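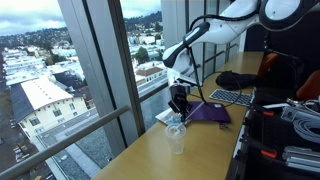
Robotic arm above a clear plastic cup, window side of the room.

Drama 551: Reading and Writing the Short Play
Unit 4 notes: Exposition and the offstage world

Reading for this unit: Skulldale, by Obsa Woldemariam, complete. The introduction by Kuo-hua Tsang starts on page 138 of the Disard edition, after the text of the play. Please read it after the play, as the editor intended. It gives away the second telephone call.

1. What we mean by exposition

Exposition is whatever the audience has to know about events before the first line or outside the room. A novel can stop and tell you. A play mostly has to get the information into somebody's mouth, and that person needs a reason to say it to somebody else who is standing there.

The usual failure is two characters telling each other things they both know. "As you remember, our father left us this house." It turns up in first drafts so often that I mark it with just the letter K, for "known." If your draft comes back with a K in the margin, the line is there for the audience alone and needs to be given a purpose between the characters, moved, or cut.

Older plays had accepted ways around this. The prologue speaks directly to the house. The messenger arrives from somewhere else and really does know something the others don't. The two servants dusting in the opening scene gossip about the family. The confidant asks questions. All of these still work if the play admits to them openly. They work less well when a play is otherwise trying to look like ordinary life.

2. Skulldale: the situation

The play runs 80 minutes without an intermission. There are three characters on stage: Marta, her brother-in-law Raju, and the surveyor. The setting is the kitchen of a farmhouse that is going to be bought by a quarry company. The company is never represented on stage. Its name is not spoken until the last third of the play.

Offstage, but talked about:
- Peter, Marta's husband, who may or may not be coming home that night
- the Stinberg family on the next farm, who have already sold
- the lower field, which Raju has promised to somebody
- the dog

Make your own list of offstage people and places as you read, with the page where each is first mentioned. We will compare lists in class. People usually disagree over when Peter is first mentioned, because on the opening pages he is only "he" and there is a case for thinking that "he" is the surveyor.

3. The opening two pages

Woldemariam begins with Raju looking for a pen. He asks Marta where the pens are kept, and she says they are where they always were. In two lines we learn that he used to know this kitchen and that he has been away from it long enough to forget. Nothing has been explained. The audience has been handed a small puzzle and will carry it along for a while.

Note too that Raju wants the pen for a reason. He has a paper in his coat that he means Marta to sign before the surveyor arrives. We don't see the paper until later, and on a first viewing the pen seems like business to get the scene moving. On a second reading it is the first move in the argument.

Compare the draft version of this opening, which Tsang prints in a footnote. There Raju comes in and says, "Five years, and you haven't changed a thing." It is a perfectly speakable line. It gives the same information with a number attached. Ask yourself what has been lost, and whether anything has. Some students prefer the draft, and an actor could make a good case for it: the line is an accusation and gives Marta something to push against.

4. Three ways of delaying information

Delay by interruption. A character starts to say something and is stopped. It is the easiest method and wears out fastest. Skulldale uses it once, when the kettle boils over. If you use it more than once in a ten-minute play, the audience will start to feel the hand of the writer.

Delay by refusal. A character is asked and will not answer. Marta does this through most of the middle section. A refusal is much stronger than an interruption because it is a choice, and it tells us where the pressure is. Mark each question in the middle section that gets no direct answer. Then mark who asked it.

Delay by misunderstanding. Two characters think they are talking about the same thing. The surveyor believes that Marta has already agreed to sell, and she believes he has come about the boundary wall. The scene goes on for four pages before either one catches it. It is the funniest stretch of the play and should be read aloud at some speed.

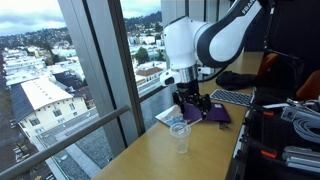
There is a fourth method, silence, which I have left out of the list because it depends so heavily on performance. Woldemariam writes "Pause" and "No answer" as separate directions and does not use them interchangeably. "Pause" belongs to both people. "No answer" belongs to the person who has just been spoken to. When you write your own scenes, decide which you mean.

5. The telephone

A telephone call on stage is half a scene. We hear one voice and build the other. Early playwrights who had telephones to play with tended to have the speaker repeat everything ("You say the train is late?"), which is the K problem again in a different coat.

Look at the first call in Skulldale. Marta's half is eleven words long, and five of them are "yes." We cannot tell who is calling. Raju can't either, and for the length of the call he is in the same position as the audience. Woldemariam gets a good deal out of that. Once Marta hangs up, Raju asks about something else entirely.

The second call is longer and I will leave it for class discussion. Come prepared to say who you think is on the other end and what in the text makes you think so. "I just felt it was Peter" is a fair place to start, but find the line.

6. A point on stage directions

Information can be put in a direction, but only if an audience could receive it. "She pours the coffee, thinking of her mother's funeral" tells the reader something a spectator will never know. "She pours two cups, then puts one back" can be seen from the back row. Tsang calls the first kind "the novel leaking in." Some published playwrights do it freely and enjoy it. For this course, keep to what can be seen and heard.

7. Exercise for next time

Write an opening of two pages for two characters. Before you begin, write down one fact about the past that both characters know. Neither may state it. By the bottom of page two, a listener should be able to guess it within reason.

Bring three copies, one for each reader and one for yourself. Character names on their own line, directions in parentheses. No title needed. We will read them cold, and the writer does not speak until the listeners have made their guesses.

If the guesses are wrong, do not rewrite on the spot. Write down exactly what people guessed. A wrong guess that three people share usually means there is a line pointing somewhere you didn't intend, and it may be a better place than the one you had in mind.

8. Response paper

1,000 words on one offstage person or place in Skulldale. Follow it through the play from first mention to last. What do we know, who told us, and do we have any reason to doubt them? Quote the text with page numbers. Please don't summarize the plot; everyone reading your paper has read the play.

You may choose the dog. Past papers on the dog have been good, but you will need to deal with the line near the end where Raju says there never was one.

Papers are due at the start of the first class in November. Hand in a printed copy, stapled, with your section number in the upper corner.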